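Grumholm 卓上ラジオ(つまみ二つのほう)

入荷しました!前回の分が早々に棚から消えてしまい、何度もお問い合わせをいただいていた、Lytvynenko工房の卓上ラジオGrumholmです。つまみ三つの旧型と名前が同じなのでややこしいのですが、このページは新しいほう、つまみ二つの型の紹介になります。旧型をお使いで部品を探している方は、下の「部品と修理」のところまで飛んでください。

最初に箱を開けたとき、店の奥でしばらく仕事になりませんでした。電源を入れて、大きいほうのつまみをゆっくり回して、雑音の向こうから人の声が浮かんでくるあの感じ。ああこれこれ、と声が出ました。ボタンを押せば一瞬で局が決まる受信機はいくらでもありますし、私も台所では毎朝それを使っています。でも、回して探すというのはやっぱり別の楽しみで、行きすぎて戻って、また少し行きすぎて、というのを夜中にいつまでもやってしまうんですよね。

■ 選局のつまみ

Grumholmのいちばんの聴きどころ、というか触りどころは選局です。大きいつまみの奥に減速の歯車が入っていて、つまみをたっぷり回しても針はほんの少ししか動きません。混み合ったところでも局と局の間をちゃんと刻めます。手ごたえは重めです。旧型は軽くてくるくる回ったので、持ち替えた方は最初びっくりするかもしれません。設計をしたIllia Onyshchenkoさんに重さのことを聞いたら、「袖が触れたくらいで局がずれるラジオは、私が嫌いなんです」という返事が来ました。なるほど。つまみの縁の溝も浅くなっていて、指の腹に引っかかりが残らず、長く回していても痛くなりません。

小さいほうのつまみは音量と電源を兼ねています。左いっぱいに回し切るとカチッと切れます。このカチッがまたいい音で、寝る前に一日の区切りがつく感じがします。旧型にあった音質のつまみはなくなり、背面の切り替えスイッチになりました。「声」と「音楽」の二段です。初めは減らされて惜しいなと思ったのですが、使ってみると二段で足りています。朗読やニュースは「声」、それ以外は「音楽」に入れっぱなしです。

■ 受信するもの

FMとAMの二つです。FMは下が76MHzから、上はワイドFMの帯域まで届きます。AMの番組をFMのほうで聴きたいという方も多いので、ここはうれしいところです。短波は入っていません。短波を聴きたい方にはStekauの携帯型をおすすめしています(ページ末にリンクがあります)。

AMは本体の中にバーアンテナが横向きに入っているので、本体ごと向きを変えると受信の具合が変わります。窓ぎわに置いて、まず正面を自分に向けて、そこから少しずつ左右に振ってみてください。角度が少し違うだけで、さっきまでザラザラしていた声がすっと前に出てくることがあります。FMは付属の線アンテナを背面の端子につなぎます。カーテンの裏に垂らしてもいいし、本棚の後ろに這わせてもかまいません。丸めたままにしておくのだけはもったいないです。

■ 音

スピーカーは口径100mmのフルレンジが一本、前向きについています。モノラルです。ステレオじゃないんですかと店頭でよく聞かれるのですが、ラジオの声が部屋の一か所から聞こえるというのは、なかなか落ち着くものですよ。誰かがそこに座って話しているようで、洗い物をしながらつい相づちを打ってしまいます。

低い音は、箱の大きさのわりによく出ます。背面に小さな穴があいていて、壁にぴったりつけるとここがふさがって音がこもるので、手のひら一枚分は離してください。逆に、低音が多すぎると感じる部屋では、少しだけ壁に寄せてやるとちょうどよくなったりもします。音量を絞ったときの声のまとまりがよくて、私は夜に小さく鳴らしているときがいちばん好きです。大きな音で鳴らすこともできますが、広い部屋で踊るための機械ではありません。

■ 置く場所の話

ラジオは置き場所で半分決まる、とうちの店では昔から言っています。受信のことだけ考えれば窓のそばが有利ですが、聴く人が座る位置から遠いと、結局つまみに手が伸びなくなります。座ったまま届くところ、これを先に考えてみてください。テーブルでも、低い棚でも、ソファの横の小さな台でもかまいません。高さは耳より少し下くらいまでが聴きやすいです。

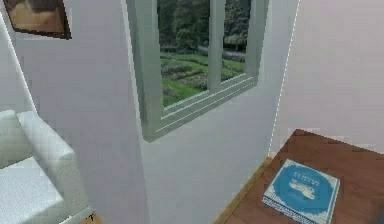
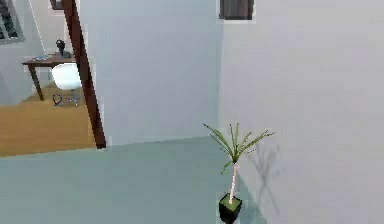
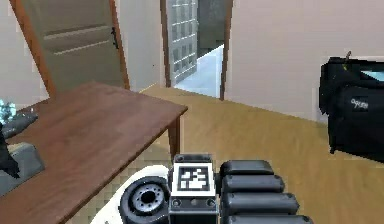

気をつけたいのは電気製品との距離です。AMはとくに、充電器や調光つきの照明、電子レンジの近くだと雑音を拾います。ジーという音が止まらないときは、故障を疑う前にまわりの電源を一つずつ抜いてみてください。うちの店ではレジの横のLEDスタンドが犯人でした。買い替えたら嘘のように静かになって、あの雑音と一年つき合っていたのは何だったんだろうと思います。

机の天板も音に関わります。薄い板の上に置くと板ごと鳴って、これが気持ちいい場合と、びりびりして邪魔な場合とがあります。本体の底にはフェルトの足が四つついていますが、まだ響くようなら、厚手の布かコルクの鍋敷きを一枚はさんでみてください。コルクはよく効きます。直射日光が一日中当たる場所と、お風呂場の入口のような湿気の多い場所は避けてください。外装がオイル仕上げの木なので、色が抜けたり反ったりします。

■ 外装と大きさ

幅は27cmです。本棚の一段に入れたい方は、棚の内寸に左右のゆとりを見てください。外装はクルミとブナの二種類で、どちらもオイルだけで仕上げてあります。ウレタン塗装のような硬い膜がないので、手で触るとしっとりします。そのかわり輪じみがつきやすく、上に飲み物を置くのは厳禁です!(私は展示品でやりました。薄くなりましたが、よく見るとまだいます。)

木目は一台ごとに違います。左右の板の模様がそろっているものもあれば、片方だけ節のような渦が出ているものもあって、選ぶのが楽しいところです。店頭にお越しいただければ、在庫のあるものを並べてお見せします。遠方の方は、色の濃いめ・薄めのご希望を注文欄に書いていただければ、なるべく近いものをこちらで選びます。

目盛りの板は生成り色で、数字は紺。電源を入れると裏から電球色の明かりがつきます。明るさは二段階で、暗いほうは本当に暗いです。寝室に置くならこちらを。真っ暗な部屋で針の位置がやっとわかるくらいで、まぶたの邪魔をしません。

■ 電源

家庭用の100Vで使います。コードは背面から抜き差しできる形です。電池では動きません。これは私も少し残念で、ベランダに持ち出して夕方のラジオを聴けたら最高なのにと工房に手紙を書いたのですが、いまのところ予定はないそうです。停電への備えには、電池式のものを別に一台持っておいてください。

コードの長さが足りないという声が旧型のときに多かったため、新しい型では長いものが付いてきます。布巻きで、色は焦げ茶。曲げぐせがつきにくく、家具の裏に回すときに扱いやすいです。

■ お手入れ

ふだんは乾いたやわらかい布で拭くだけです。年に一度か二度、木がかさついてきたら、蜜蝋のクリームをごく少量、布に取って薄く伸ばしてください。塗ったあと乾いた布で拭き上げて、一晩そのまま。私は毎年6月、梅雨の前にやることにしています。目盛りの窓は樹脂なので、アルコールの入ったシートで拭くと曇ります。指のあとが気になるときは眼鏡拭きで。スピーカーの前の布は外れません。ほこりは刷毛で上から下へ払ってください。掃除機で吸うと布が浮いてくることがあります。

■ 部品と修理

つまみ、目盛りの明かり、フェルトの足、電源コードは単品でお出しできます。旧型(つまみ三つ)のつまみも在庫がありますが、軸の太さが違うため新しい型には入りません。ご注文のときに、本体の底のラベルに書かれた記号をお知らせください。ラベルがはがれて読めない場合は、背面の写真を送っていただければこちらで見分けます。

修理はお預かりして当店で診ます。音が途切れる、回すとガリガリいう、といった症状はたいてい接点の掃除で直ります。歯車まわりの不具合は工房に送ることになるので、少しお時間をください。お送りいただくときは、つまみを外さず、そのまま紙でくるんで箱に入れてもらえると助かります。外したつまみの中の小さなばねが箱の底で迷子になりがちなんです。

■ セット内容

Grumholm本体、電源コード、FM用の線アンテナ、替えのフェルト、取扱説明書(日本語)。説明書は薄い冊子で、後ろのほうに自分の局を書き込む表がついています。これがいいんですよ。局名と、針の位置と、ひとことメモの欄があって、私は「日曜の朝、声がいい」とか「夜だけ入る。たぶん遠い」とか書いています。鉛筆で書くのがおすすめです。引っ越すと全部変わりますから。

■ ご注文について

今回の分の発送は11月10日から、ご注文の順に行います。クルミは数が少なめです。ブナは少し余裕があります。贈り物の場合は包装をお選びいただけますが、箱がやや大きいので手提げ袋には入りません。Laltsideの店頭では二種類とも音を出して置いてありますので、お近くの方はぜひつまみを回しにいらしてください。聴きたい番組がある方はその時間に合わせてどうぞ。長居されても大丈夫です、椅子もあります。

シェア 27 コメント 3

関連する商品・最近のページ
・Stekau 携帯型短波ラジオ
・Grumholm用 替えつまみ(旧型・新型)
・FM用 線アンテナ 長めのもの
・蜜蝋クリーム 小缶
・Lytvynenko工房の木箱スピーカー 入荷待ち
・読みもの:AMの雑音をさがして家じゅう歩いた日

お問い合わせ | ご利用案内 | © Laltside | ページの先頭へ戻る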